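Work, Technology and Change
Unit handout, week 4: Automation on the shop floor and in the back room
Prepared by Jasmina Kolev
Revised Jun 7, 2018

Read this before the tutorial. The case is the Dreltham laundry, which most of you will remember from week 2. The figures come from the interviews Fitzgerald Hutchins did on site, and his full notes are in the reader.

1. Background

Dreltham washes, dries and finishes garments for hotels, clinics and a few small theatres. It had 123 people on the payroll at the time of the interviews. Most of them worked in sorting, hanging or pressing. Washing and drying had been largely mechanised long before and employed very few.

The hanging section is the one that concerns us. Twenty people worked there over two shifts. A hanger (the word is used on site for the person as well as the thing) took a damp or dry garment from a bin, found the shoulders, put it on a hanger and placed it on a rail for the press. The target was 500 garments a shift. Experienced staff met it and then slowed down. New staff usually took until their second month to reach it.

The work was paid at the lowest grade on site. It was also described, in nearly every interview, as harder to learn than it looked.

2. Tasks and jobs

Last week we drew a line between a task and a job. A machine takes over tasks. What happens to the job is decided by people, usually managers, sometimes with a union in the room and sometimes not.

Hanging a shirt sounds like one task. Written out, it is at least five: pick one garment from a heap, find the collar, open the neck, get the hanger in without stretching the seam, and place it on the rail facing the right way. The old conveyor at Dreltham did none of these. It only moved the rail.

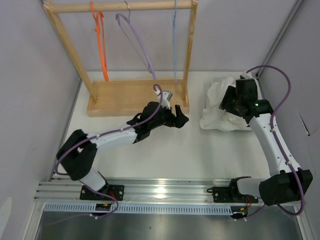
Cloth is difficult for machines in a way that boxes and bottles are not. It has no fixed shape, it folds over itself, and one piece in a heap is hard to tell from the next. A person deals with this by feel and by giving the thing a shake. A pair of arms has to be set up so that the same problem is made smaller: white fabric in a clear bin on one side, three hangers on a wooden rod on the other, and open table between them. Keep that arrangement in mind when you read the section on layout in Kushwaha, which argues that the room is often changed more than the machine is.

Note for the tutorial: who at Dreltham knew enough about hanging to say how the work should be laid out? Management's first plan was drawn up without asking anyone in the section.

3. What changed for the staff

Dreltham brought in its first hanging cell in July of the previous year. No one was dismissed. Four people who left were not replaced, and this should be counted as a change in employment even though the company did not report it as one.

For those who stayed, the main changes were as follows.

Pace. The cell was slower than a trained person but did not stop for breaks. Staff beside it said they felt watched by it — one said she had started eating lunch faster and could not say why.

Mix of work. The cell was given plain items. Staff were left with gowns, costumes, and anything with ties or pleats. The target of 500 stayed in place for eleven weeks before it was lowered.

Skill and pay. Two people were trained to clear faults and restart the cell. They received a new title, cell attendant, and no change of grade. This was still in dispute when the interviews ended.

Talk. The section used to work in pairs across a table. After the change the tables faced the wall. Hutchins did not ask about this, but it came up in most of the interviews anyway.

4. A second site

Brinanow, a smaller laundry, bought similar equipment and handled it differently. Staff rotated through the cell weekly, and targets were suspended for the trial. Be careful with the comparison. Brinanow has a shorter product list and a much newer building, and the labour market in the town was tight that year.

5. Reading

Kushwaha, chapters 3 and 4. Sestetti, the chapter on grading disputes. Hutchins, interview notes, first half only.

6. For the tutorial

Bring half a page on one job you have done yourself. List its tasks, mark the ones you think a machine could take, and say what would be left for the person at the end of the day. Retail and kitchen jobs are fine. Hand it to me at the door, with your name on it.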